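Buy the simulator first

I have sat through a good many budget rounds for automation, and the part I look forward to most is the one that used to come last. Before any arm is ordered, before the floor is marked out and the electrician has been booked, somebody ought to be driving a pretend gripper up to a pretend cupboard. I think that work deserves its own line in the plan, at the top, with real money against it.

Most equipment budgets still run the other way. The arm gets the big number, the gripper gets a smaller one, and software is whatever is left in November. I understand why. An arm is a thing you can walk round and show to visitors, and a simulation licence looks like a bill for nothing. But at Jokmont, where I help with planning, we turned the order upside down for the Femano project and I would never go back!

We wanted one arm to put small parts away in storage units and fetch them again. Our first draft asked for 2 arms, a rail between them and a gripper from Viklund with a wide stroke. It was a lovely draft. Then we spent 6 weeks in simulation with the view set at the wrist, looking out past the fingers, and the draft began to change almost daily.
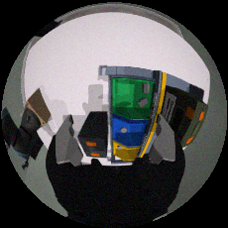

One reader of my last piece, Gimano, wrote in to say that a coloured cupboard on a screen has never jammed, never swollen in damp weather and never had a screw work loose, and that anyone who spends the hardware money on it will be short when the real drawers arrive. It's a fair point and I enjoyed the letter. Friction in a simulator is a number somebody typed in. I would never sign off a purchase on simulated pulling force alone, and I keep a sum back for trials on real furniture for exactly that reason.

What the screen does give you is reach, clearance and sight, and those are the things that sink a budget when you get them wrong. Can the open fingers get between two units standing close together? Does the wrist block the camera's view of the very handle it's going for? Is a round knob going to need a different fingertip from a bar? You can ask all of that on a wet afternoon, move a cabinet along a bit, and ask it again. Try doing that with a unit bolted to the wall.

In our case the rail went. So did the second arm. We put 40 per cent of what that freed into fingertips, spare cables and training, the dull lines that always get trimmed and that people on the shop floor notice straight away.

So my advice for next year's round is to ask for the simulation money early, and ask for enough of it - a decent computer, the licence, and a person with the hours to use both. Ours had 7 hours a week to begin with and it was too little.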